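Pidley Supper Walks: Frequently Asked Questions

Zurport's old town has more places to eat than it has street signs, and most of the good ones don't have a menu in the window. The supper walk goes to four of them in one evening, on foot. These are the questions we get most often by email.

Where do we meet?

At the top of the ferry steps on Gough Street, next to the ticket kiosk. The walk leaves at 6:30 p.m. and we can wait five minutes, no more, as the first kitchen has our food timed. If you're coming in on the Vetel ferry, take the one that lands before 6. The next boat cuts it too close.

How far do we walk?

A little over a mile, with one steep stretch between the second and third stops. The old town is cobbled, so wear flat shoes. There are no elevators or ramps on the stairs up from the harbor. If stairs are a problem, write to us before you book and we can send you the route for the flat version, which skips the stairs and swaps one restaurant for another.

What will I be eating?

It changes with the season. Most evenings start with fried smelt and pickled cabbage, then a bowl of fish soup with barley, then grilled pork or lamb with flatbread. The last stop is dessert and coffee. Portions at the first two places look small. Go easy on the bread anyway.

I don't eat meat. Can I still come?

Yes, with two days' notice. Vegetarian is no trouble. Vegan is harder because the soup and the flatbread are both made with butter, but three of the four kitchens will cook something separate. We can't take guests with a severe shellfish allergy. The kitchens are small and everything goes through the same pans.

Are drinks included?

Water and one glass of house wine or cider are included. Anything else you order goes on your own tab, and two of the stops take cash only. Bring 40 in local money if you plan on a second drink.

I'm staying in one of your rooms above the office. Is there laundry?

Yes. Leave your bag outside your door by 9 a.m. and it comes back the next afternoon, washed and folded. One bag per room is covered by the room rate. Please keep anything that needs dry cleaning out of it - we don't have a dry cleaner and the nearest one is in Vetel.
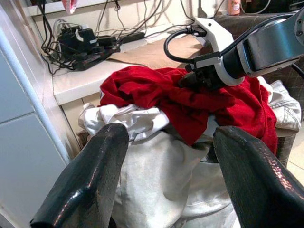
How much does the walk cost?

97 per adult, and half that for children under 12. Children under four eat free but need to be listed on the booking. You pay in full when you book.

What if I need to cancel?

Cancel up to 48 hours ahead and you get everything back. After that we keep the full amount, as the food has already been ordered. If we cancel - usually for high winds, when the ferries stop - you can pick a refund or another evening.

Do you run all year?

We close for the whole of March, when most of the restaurants take their own vacation.

Who leads the walks?

Reece Lightfoot leads nearly all of them. He cooked at the harbor end of Gough Street before starting the walks and still buys his fish there. Groups are capped at 12, and private walks can be arranged for up to 30 if you don't mind eating in two shifts.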